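Godlow Lettings
Room safety walk-round, furnished lets, with comments
Property: Zornatside, first floor, back bedroom
Date of visit: 31/07/2025
Completed by: the inspector for Godlow

Thank you for having me in on a sorting-out day. I know it's never the moment you'd choose for a visitor with a clipboard, and please don't think any of the comments are a telling-off. A bedroom with the clothes out is a bedroom being looked after, and most of what I've written is the sort of thing I go home and do in my own house (usually after putting it off for a month or two!).

1. Floor and walkways
Result: attention needed, minor

The tiles get a mention on every one of my visits to the Trevor and Kakia buildings as well, so you are in good company. They are lovely and cool in summer but they do not forgive anything left lying on them, and a person with an armful of washing can't see their own feet. There are green bits scattered on the floor in front of the shelves, and those want a quick go with a dustpan before anybody walks through in socks. I'd keep a clear way, 60 cm wide if you can manage it, from the door to the bed and from the bed to the window.

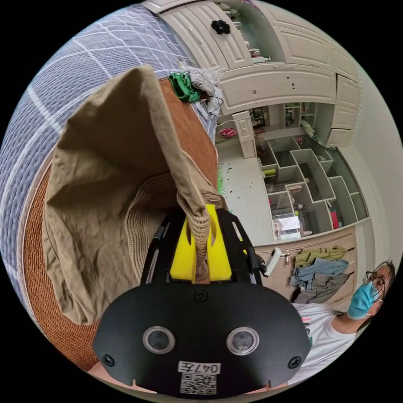
Built-in units are the next thing I look at, and these are a good generous run with plenty of places to put things. Do try the little doors every so often to see whether a hinge has worked itself slack. The small bottles and toiletries in the glass-fronted part up at the top are fine where they are as long as they stand well back, but anything heavy, or anything with a loose lid, is better brought down to one of the cubbies, where you can reach it without stretching. The clear storage box with the label on it is just the right idea and I'd happily see a few more like it.

2. Cupboards and shelving
Result: satisfactory

Please go by the card inside the welcome folder for the upper shelves, and keep to the weight printed there. Doors should be shut when you're working at the bed, particularly at head height, as I have the scar to prove. I didn't test the wall fixings on this visit and they are down for November with the rest of the floor.

3. Cables and sockets
Result: attention needed

A cable in among clothing is the one comment I would ask you to deal with today, before the bed is made up again. Lift the clothes off it, don't pull it out from under them, and run your fingers along the whole length feeling for nicks. If it belongs to a charger, unplug it at the wall when you've finished with it, and never leave one charging on bedding, however quick the top-up. I say this in every report and I shall go on saying it.

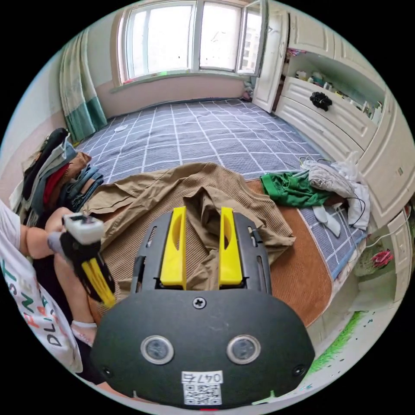 Item 3: black cable tangled with the light grey and white clothing, right-hand side of bed.

4. Bed, bedding and mat
Result: satisfactory, with a comment

Woven mats are very pleasant in hot weather and I've nothing against them at all. They can slide on a smooth cover, though, so if you kneel up to fold things, put a hand down first and see that it holds. Check the edges for broken strands now and again, which catch on knitwear and on shins. Sort one garment at a time if you have the patience (I haven't), and move the finished ones off the bed as you go, otherwise the tidy pile and the untidy pile become the same pile by teatime.

5. Window and curtain
Result: satisfactory, please keep an eye on it

An inward-opening sash is easy to clean and easy to walk into, so make a habit of looking up as you straighten from the bed. Keep clothes from building up along that side of the room, as you'll want to get to the handle without climbing over anything.
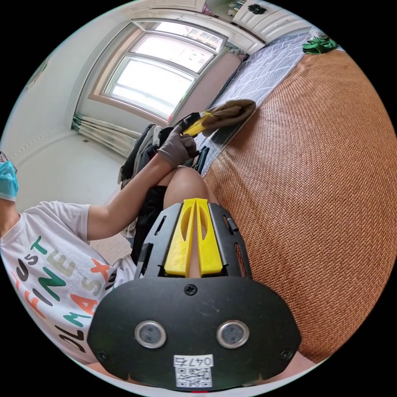

The same goes for the curtain, which should be able to draw freely and not have things heaped up against the bottom of it. If the catch ever feels stiff, please don't force it. Ring the Godlow office and leave a message with the room and the building, and it will be put on the repairs sheet.

6. To do before the next visit
Sweep in front of the shelves: tenant
Free and check the cable: tenant, today please
Clear the clothes by the window wall: tenant
Wall fixings on upper cupboards: Godlow, November

Overall result: pass, with comments. A copy goes in the Zornatside folder and the other one is yours to keep.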